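Ticket 3160 - Colored bowls sticking when nested
Opened: Sep 3, 2026
Reporter: Jhair Escobar
Assigned: Gilberto Villca
Site: Cundow
Status: Open, pending reorder

Reported problem
Bowls from the Clurnley set bind when stacked. Lifting the top bowl brings the next one up with it. Worst on green, occasional on orange, not reported on the small yellow size.

Log

Villca: Asked for the stacking order in use. Escobar confirms stacks are sorted by color before they go back on the shelf. No mixed stacks.

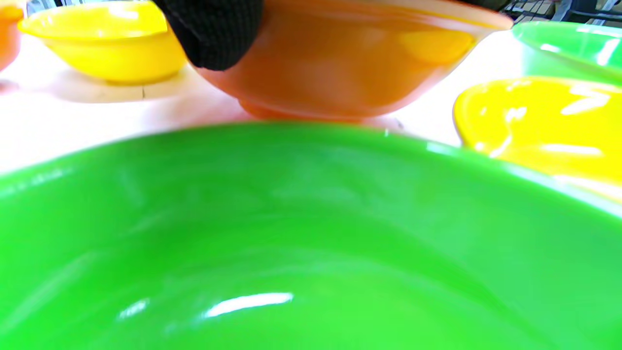 Green bowl in front, orange and yellow behind.

Villca: Gloss finish on the inside of the green. Two smooth walls with the same taper will seal if pressed together, so finish is a likely factor. Requested a test with stacks set down under their own weight, no pushing.

Escobar: Done, 40 lifts per color. Green stuck on seven, orange on two, yellow on none. Before the change green stuck on most lifts.

Villca: Improvement, but green is still out of line with the others. Next step is stack height. Keep green to three per stack and leave the other colors as they are. Plates stay in their own pile - do not use them as a base under the bowls. 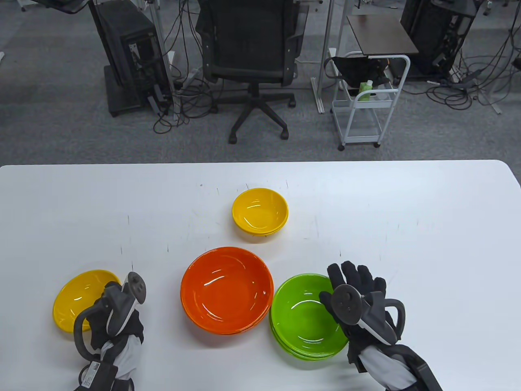

Escobar: Three per stack works for orange and yellow too, so we may apply it to everything. Green stuck once in 40. Table space is the only cost.

Sotelo: Checked the order record. Green came in a separate lot of 500 from Ernine. Wall thickness may differ. Will measure one from each lot.

Villca: Leaving open until the measurements are in. Do not use oil or spray on the rims in the meantime.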